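Review: Toketo open day, Edville
June 15, 2023

I've been to plenty of robot demos where everything happens behind glass and a salesman talks over the top of it, so I went to the Toketo open day in Edville expecting more of the same. I came home grinning! If you have any interest in robots doing fiddly work on real objects, put your name down for the next one.

Toketo is a small outfit on the old Martens site, up a flight of outside stairs that I walked past twice. The open day costs 10 dollars, which gets you a coffee, a name sticker and a seat in a group of 20 people at most. We had 30 minutes in the lab itself and then as long as we liked in the side room with the people who build the thing. I stayed until they started stacking the chairs.

What they're working on is taking old desktop computers apart, and putting parts back into them, with a robot arm. Car factories have had arms for decades, of course, but a car factory knows exactly which car is coming down the line. A used PC could be anything. Every maker put the clips somewhere different, the cables go wherever the last owner shoved them, and half the boards take a bit of a wiggle that you'd do by feel without thinking. That wiggle is the whole problem, according to Mechthild Wyss, who ran our session and was terrific. She answers the question you asked and says "I don't know" when she doesn't.

She started with the parts plate, and I could have listened to that bit for an hour. It's a gray 3D-printed fixture that sits next to the computer, with posts and slots so the arm always has a known place to set something down or pick it up. They're on version 3. The first was too tall, and the second had slots so snug that the gripper would lift the whole plate along with the part (she did an impression of this, very good). I print brackets and jigs at home for my own projects, and I went straight back and redrew two of them with wider slots.

Then the machine itself. The computer lies on its side on a slatted aluminum bench with the panel off, and the arm comes down into it from overhead. The gripper is a plain two-sided one, smaller than I'd pictured, and it has to find its way in among the drive cage, the graphics card and a big tangle of colored power wires.

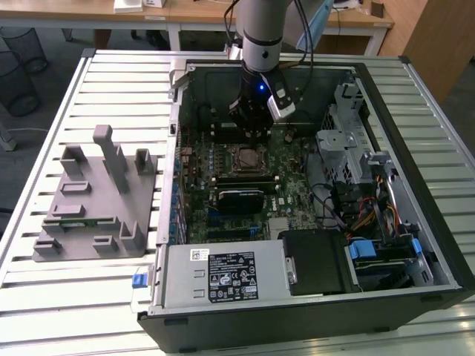

The wires are what everyone in my group wanted to ask about. Metal parts stay put, but a cable flops into a new shape every time you breathe on it, and Mechthild told us they spend more of their week on cables than on everything else together. A man in the front row who used to fix office machines for Jetex got into a long back-and-forth with her about drive clips, and I learned more from the two of them than from the handout.

A few grumbles. The handout is thin and the print is tiny. The seats at the far end don't get much of a view into the case, so get there early and sit up close. And the arm is slow! I found that relaxing, but the two teenagers behind me did not, and I wouldn't bring anyone under twelve.

Parking is free behind the building. The next open day is planned for February and I've already asked them to save me a seat.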